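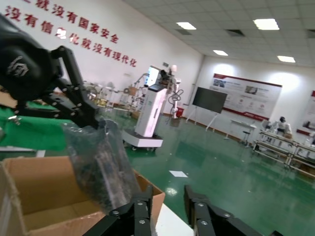 I went to the open day at Graltside on the Monday, by bus from Pliltcombe, and I went because our walking club has to book somewhere for June and the brochure reads as if it had been written about a different building from the one in the reviews. The invitation went to "group leaders and trip organisers". There were coaches of them: teachers mostly, a scout contingent, two choirs, and me with a notebook.

The brochure says Graltside is "a gentle stroll" from the Pliltcombe bus stop. It's uphill, on a lane without a pavement for the first half, and I'd not want to lead thirty people up it in the dark with bags. There is a luggage transfer. It has to be ordered when you book and it is charged per trip, and the person on the desk couldn't tell me how many bags made a trip.

## The building

Givelov, the company that bought the place, has spent money on it, and you can tell where. The entrance hall and the dining room are lovely. New floor, good lighting, a long counter with a coffee machine. Our tour spent a quarter of an hour in those two rooms and then went through the bedroom floors at a fair trot.

We were shown two bedrooms. One was a six-bed room on the first floor with a sea view, if you stood at the left of the window. The other was a twin for leaders. Both were clean, and the mattresses were better than I expected (I lay on one, nobody objected). I asked to see a ten-bed room, as that is what a club our size would be given, and was told they were being made up. I asked again at the end and they were still being made up. I did get a look through an open door on the second floor on my way to the toilets. It had bunks along three walls and one socket that I could find from the doorway. There may be more behind the beds. I'd want that confirmed.

Showers: one to every eight beds on the first floor. On the second floor the guide said "similar".

The drying room deserves credit. It is big, it was hot, it had proper rails and a boot rack, and it's open all night. Anyone who has walked that coast will know what that is worth. If the rest of the place had been thought through like the drying room I'd have booked before lunch.

## Lunch

Lunch was soup, bread, a pasta bake and fruit, and they said it was exactly what groups get. I have my doubts about the fruit. The portions were fine and there was a vegan version of the bake which ran out before the second choir reached it. Special diets need to be notified fourteen days ahead. After that you get "best efforts", and I have eaten best efforts in other hostels.

Packed lunches are ordered by eight the evening before. They hadn't any to show us.

## The booking talk

After lunch we were sat down for a presentation on Riis, the online booking system that all group reservations now go through. There were a lot of slides. The first told us that Graltside had handled 1,201 group bookings "with a seamless experience". Someone in the second row asked over what period and the answer was that it would be looked into. Someone else asked how many of those groups had come back. That would be looked into too.

What I managed to get down about terms, and please check it against the written version before relying on me:

- Deposit of £300 for any group over fifteen, paid by card or bank transfer. It isn't refundable for any reason.
- The balance is due six weeks before arrival. It used to be on arrival, which suited clubs like ours that collect from members as they go.
- Changes to numbers are free up to the balance date. Afterwards you pay for the beds you booked, whoever turns up.
- Each booking may be amended online 2 times. A further amendment means ringing the office and paying a fee, and the fee wasn't on the slide.
- Leaders' rooms are allocated by the system. You can state a preference.

The amendment rule bothered me more than the deposit did. Every trip I have organised has changed more often than that between the first list and the minibus. I said so, and was told that the limit "encourages early planning". Several teachers laughed, not very kindly.

We then watched a live demonstration. It went well enough for a party of twenty. For the second try they took a suggestion from the floor, which was a mixed party with one wheelchair user, and the system offered a second-floor room. There is a lift, to be fair. It was switched off for servicing on the day, so I can't say whether it is any good. The accessible rooms are on the ground floor and apparently you have to ring up for those as well.

## Cost

The quote I was handed before leaving came to £405 for the leaders' twin, full board, for our dates. The ten-bed rooms were priced separately and the sheet left out towels, the luggage transfer and the tourist charge. I've asked for one figure with everything in it. So far I've had an automatic reply and a survey asking how I enjoyed the day.

## Where that leaves us

I wouldn't rule it out. The beds are decent, the drying room is excellent and you can be on the cliff path in ten minutes. But I'm not putting down a deposit we can't get back until I have seen a ten-bed room with my own eyes and had the lift question answered in writing. I've provisionally held our usual place inland, which has worse soup and lets us pay at the door.

If anybody reading has stayed at Graltside with a group under the new owners, I'd like to hear about the second-floor showers in particular. The last bus down leaves at ten past five, by the way, and the timetable in the entrance hall is the old one.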